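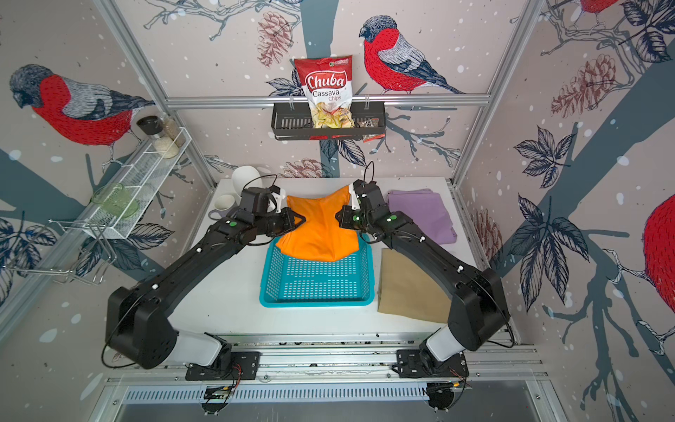 ¿Llegamos a la entrega de octubre con lo que queda de presupuesto?

Con lo que queda cubrimos traducción y maquetación, pero falta cerrar el segundo pago a la imprenta. Detalle abajo.

**Informe de avance, archivo oral del valle de Paucar**
Para: Frauke Grube, Fundación Gredolholm
De: Xóchitl Serrano
09/09/2026

Va rápido porque mañana salgo temprano para Paucar y allá no hay señal hasta el viernes.

## Entrevistas

Cerradas. 156 grabaciones, todas con consentimiento firmado menos 2, que quedan fuera del archivo público hasta que las familias contesten. Tekle Alemayehu revisó el audio completo en agosto. Hay 10 con mucho viento (las del mirador, ya lo sabíamos), se entienden pero cansan. No vamos a regrabar, no da el tiempo ni el dinero.

Los relatos de la crecida vieja son lo mejor de todo el material. Tres señores cuentan el mismo puente cayéndose desde tres orillas distintas y ninguno coincide en el mes. Lo dejamos tal cual, con nota al pie.

## Transcripción

- Quechua: terminada, falta segunda lectura de los cantos.
- Castellano: terminada.
- Índice de topónimos: a medias. Géza Borbély tiene la hoja, hay nombres duplicados con grafías distintas y no queremos unificar sin preguntar a la gente de allá. Eso lo hago yo esta semana.
- Glosario: 50 entradas listas. El resto espera al índice.

Cambiamos de programa a mitad de camino. Brudix nos perdía las marcas de tiempo al exportar y Krisztina Szénási acabó pasándolo todo a Uder a mano. Costó casi dos semanas, es el atraso que ven en el cronograma. El gasto de la licencia vieja no se recupera.

## Libro

Maqueta interior aprobada. Portada no: la versión azul gustó aquí pero en la asamblea de Paucar pidieron otra, con el río. Krisztina prepara dos propuestas nuevas, las mando en cuanto esten.

Papel: la imprenta ofrece uno más barato, crema, sin ácido. Me parece bien. Necesito su visto bueno por escrito, Frauke, un correo basta.

Tela para los ejemplares cosidos (los que van a la escuela y a la casa comunal): sarga beige. La preferimos a la lisa, que se mancha enseguida.
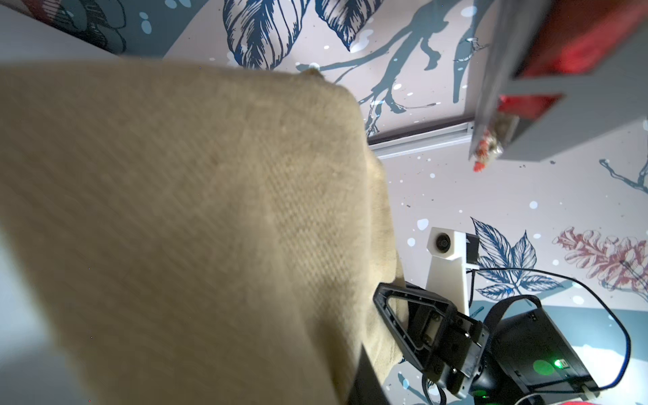

## Dinero

Primer desembolso gastado y justificado, los recibos van en la carpeta compartida. Del segundo queda la parte de impresión. Transporte se pasó de lo previsto por el desvío de la carretera, lo compensamos con lo que no se gastó en alquiler de equipo. Total sin cambios.

## Pendiente de ustedes

1. Visto bueno al papel.
2. Fecha del segundo pago. La imprenta no reserva máquina sin anticipo.
3. Logo de la fundación en vectorial, el que tenemos sale pixelado.
4. Decir si alguien viene a la presentación, hay que avisar con tiempo por el alojamieto.

Si hay algo urgente antes del viernes, escribir a Tekle, que se queda en la oficina y tiene firma.

Saludos,
Xóchitl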